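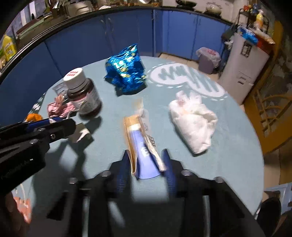 3.2 Handgeführtes Greifersystem

Für die Aufnahme der Demonstrationen haben wir das Erfassungskit Grollora der Firma Brandia verwendet. Es wird als fertiges Paket angeboten und besteht aus zwei handgeführten Greifern, zwei Kameras und einer Software für die Synchronisierung. Ein Roboterarm ist für die Aufnahme nicht erforderlich. Der Hersteller empfiehlt, jede Kamera nach 15 Episoden neu zu kalibrieren, und wir haben uns an diese Vorgabe gehalten.

Die Bewertung des Kits erfolgte an einer Aufräumaufgabe in einer Wohnküche. Auf einem runden Tisch liegen dabei Gegenstände mit sehr verschiedener Steifigkeit, zum Beispiel zerknitterte Tücher, Folienverpackungen und kleine Gefäße. Solche Objekte sind für parallele Greifer schwierig, weil ihre Form sich beim Schließen der Finger ändert.
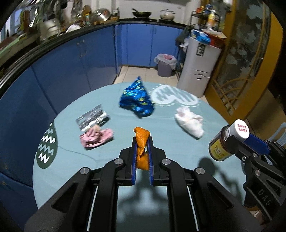 Abbildung 2: Beidhändiges Greifen mit dem Kit Grollora. Der eine Greifer hält ein orangefarbenes Tuch, der andere ein kleines braunes Glas mit weißem Deckel.

Insgesamt wurden 365 Episoden von 4 Personen aufgezeichnet. Die blauen Fingerauflagen haben sich bei den Stoffen gut bewährt. Bei glatten Folien war das Ergebnis weniger einheitlich, und wir kommen in Abschnitt 4 darauf zurück. Als Nachteil ist zu nennen, dass der zweite Greifer häufig in das Bild des ersten hineinragt und dort einen Teil der Tischfläche verdeckt.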